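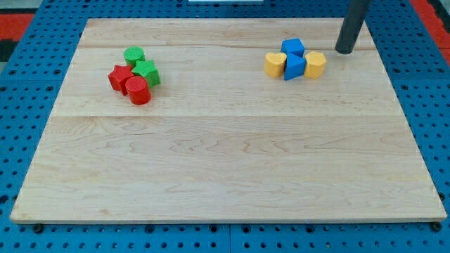 How to oil a chopping board

Wash the board in warm soapy water, rinse it and stand it on edge overnight. Don't leave it to soak.

Next day, rub both faces lightly with fine sandpaper, going with the grain, and wipe off the dust. Pour on a little food-safe mineral oil and spread it with a soft cloth. Do the edges too - end grain drinks more than you expect, so go over it twice.

Leave it for 12 hours, then wipe away whatever is still on the surface. A new board needs three coats. After that, once a month will do.

Lay used cloths flat outdoors to dry before binning them.

Indira Chettiar, Hilwood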